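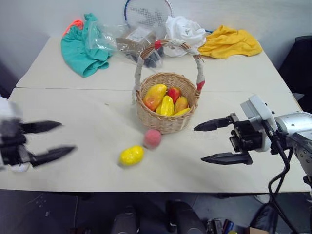

Orkondale, June

My car got broken into outside the leisure centre on Misness Road, and I made a complete hash of reporting it. I rang the wrong number, gave the wrong street, then cleaned the glass off the seat before anyone had told me I could. So when my neighbour Tomoyo had her van done a few weeks later, I went round with a notepad and we did it properly. What follows is what we did, in the order we did it, with a few things I wish I'd known the first time.

Before you touch anything

If you come back and somebody is still in the car, or hanging about near it, walk away and ring 999. Don't shout, don't run over, don't try to get a photo of their face. A car is a car.

If they've gone, ring 101 or use the online form on your local force's website. I prefer the form for this sort of thing because you can go and make a cup of tea halfway through (check whether yours saves as you go, though -- mine didn't, and I lost the lot at the vehicle details page). You'll need the registration, where it was parked, when you left it and when you got back. Give the times as a window. "Between 6.30 p.m. and 8.15 p.m." is fine, and much better than a guess at the exact moment.

Take your photos

Start wide and work in. Stand far enough back to get the whole car and something that shows where it is, like a street sign or a shop front. Then get each side, the broken window or forced lock close up, and the inside through the gap without leaning on the door. I take two of everything, as one always comes out blurry.

Ask whether they want the car left alone for fingerprints. Sometimes they do and sometimes they don't, and you won't know until you ask. If it's raining, ask if you can cover it.

Make your list

This is the dull bit! Go through the boot, the glovebox, the door pockets and under the seats in your head, and write down what was there. For each thing put the make, the colour, any serial number and what it cost. Serial numbers are often on the original box or in an old email receipt. Tomoyo had a sander and a drill taken, and found both numbers in her order confirmations, which came to £619 between them. My own list said "bag, blue, some stuff in it", and you can imagine how far that got me.

If a phone or tablet went, use the find-my-device feature to lock it, and tell the police if it shows a location. Please don't go and knock on the door yourself. If bank cards went, ring the bank straight away, before you do the list, before anything really. House keys and anything with your address on it together in one bag means changing the locks that same night.

Get the crime reference number

You can't do much with your insurer without it. Write it down in two places. I put mine on the back of a parking ticket and then threw away the parking ticket, so I speak from experience. Ask for the name of whoever is dealing with it too, and how to send in anything you find later.

Then ring the insurer, and have your excess in front of you when you do. Mine is £250 and the window was less than that, so I paid for the glass myself in the end. You may still have to tell them about it even if you don't claim -- look at the wording of your policy.

Ask the neighbours

Doorbell cameras often wipe themselves after a while, so do this the same day if you can. Knock on the doors that face the spot and give people the time window you gave the police. We tried 4 houses. Braulio Figueroa across the road had a clip of a man trying van doors, and he kept a copy and sent the original to the officer through a link she'd given us. Don't post that kind of thing on the local group with "anyone know him?" on it, however cross you are. Pass it on and let them decide.

If something turns up later

Add it to the same report by quoting your reference number. Tomoyo spotted her drill for sale online and took screenshots of the listing, the seller's name and the web address before it vanished. She didn't message the seller. She's waiting to hear back, and the van has a new lock on the side door.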